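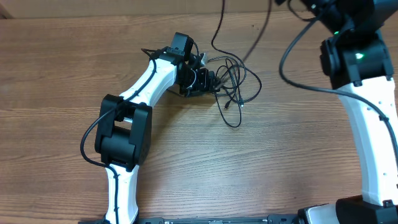
Against the cable pouch

I have been told, by several people who mean well, that I have a cable problem. There is a heap of cable on a wooden table and that is supposed to settle the matter. I'm not convinced. A heap of cable on a table is cable you can see, and most of the advice I've read this month seems designed to get it somewhere you can't.

I read a lot of that advice in January, when everyone was posting their fresh starts. One video on cord storage had 2,632 comments under it, and I scrolled through far more of them than I'm proud of. Most of them praised the labels. Hardly any of the people praising the labels said whether they had ever gone back to a labeled pouch, opened it, and used what was inside. I'd have liked to hear from those people.

The kit everybody was recommending is made by Gelent. It's a set of zip pouches in a matching tray, with elastic loops and a sheet of little stickers that say things like AUDIO and TRAVEL. It costs 90 dollars. I own cables that I would not pay 90 cents for. I borrowed the kit from Siham Harb, who bought it in the fall and offered to lend it to me for as long as I wanted, and I probably should have taken that as a review.

What happened when I tried it

I gave it a fair shot. I coiled, I zipped, I stuck on stickers. The short charging cables went in fine, but short charging cables go in anything fine. A sandwich bag would do it.

The long ones were the trouble. A long cable with any thickness to it has a shape it prefers, and the pouch had a different shape in mind. I'd get the coil down to size, hold it flat with my palm, and start the zipper, and then one loop would come up out of the corner and catch in the teeth. Twice I had to back the zipper off with tweezers. Then there's the plug end, especially if the plug is one of those big square ones. You end up with a pouch that has a brick at one end and won't stack on anything, so the nice tray doesn't close and the whole promise of the thing is gone.

Also, the stickers. Where does a plain power cord go? It isn't AUDIO. It isn't TRAVEL, unless I'm going somewhere very strange. I put it in HOME, and by the end of the evening nearly everything I owned was in HOME.

I gave the kit back. Siham said to keep it. We are still negotiating.

Wraps, ties, and the over-under people

The next camp says forget the pouches, it's all about how you coil. My friend Dean Sowerby did sound for weddings for years and he is very firm on the over-under method, where you alternate the direction of each loop so that the cable doesn't store up a twist. He showed me at his kitchen counter and then made me do it until he stopped wincing.

I'll concede this one, mostly. It works on long, round, flexible cable. When you toss it out, it lies down without fighting you. It does next to nothing for flat cable, and for anything thin and cheap it's a lot of ceremony. I tried it on an old phone charger and felt silly — the thing is barely long enough to go over, let alone under.

For holding the coil closed I've now used:

Hook-and-loop straps. Good. They pick up lint and dog hair, and after a while they grip the lint and not each other, but good.

Twist ties. Fine for something you're putting away for years. Annoying for something you use weekly.

Rubber bands. They go brittle in a drawer, and I've had one go gummy and leave a line on the jacket that I couldn't get off.

Nokley clips, the plastic ones shaped like a little jaw. Dalal Fakhoury swears by them. I found them stiff when new, and I cracked one the first evening. She says I was holding it backward. Maybe so. A clip shouldn't have a backward.

Wrapping the cable around itself and tucking the end in. Free, looks terrific, and in my experience it falls open by the time you've crossed the room.

Does any of it need doing?

My real complaint is with the idea that untangling is a job you finish. Every article has a before and an after. I would love to see the one from three weeks after the after.

What does seem to help is a big clear surface. I used to do this sort of thing on the floor, or worse, inside the box, reaching in and pulling on whatever came up, and pulling is how a loose tangle becomes a tight one. On a wide table you can spread the heap out and find an end. Then you work from the end back toward the middle, opening loops up and leaving the knots alone for as long as you can. A lot of what looks like a knot is just one loop lying across another. I was doubtful about this too, and I still think the people who claim to find it relaxing are selling something, but it is faster than yanking.

Wood is a nice surface for it, for what that's worth. Cable slides on it without skating off the edge, the way it did on the glass desk I had before.

After that my system is one shoebox for the things I use and one for the things I'm scared to throw out. The second box is heavier. I have read the rule about tossing any cable you haven't touched in a year, and I followed it once, and a month later I needed the exact printer cord I'd thrown away. So I don't trust that rule, and I don't trust the people who write it, who I suspect all own one laptop and no printer.

Dalal wants me to try the clips again, and she's offered to come over and supervise. I've said yes, but I'm leaving the straps on the good cables until I see how the clips do on the bad ones. If anyone has kept a pouch system going for longer than a year, with long cables in it, write and tell me. Please include what was in HOME.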